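3.2 Writing surface and materials

All sessions used one small handheld whiteboard, chosen after a comparison of 26 boards by Fekete (2022). Larger wall boards were excluded – their surface varies too much between sites.
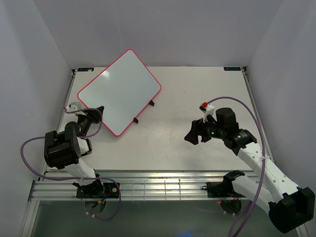

Figure 2. Board and worktable.

Legibility depends on the surface as much as on the marker. A glossy face such as that of the board in Figure 2 returns a small bright patch under overhead light, and strokes crossing such a patch were scored separately. The phrase set was limited to short sports terms, among them "high jump".

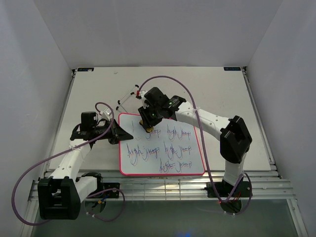
Overlapping strokes in two colors were kept in the set of 545 samples and scored by word.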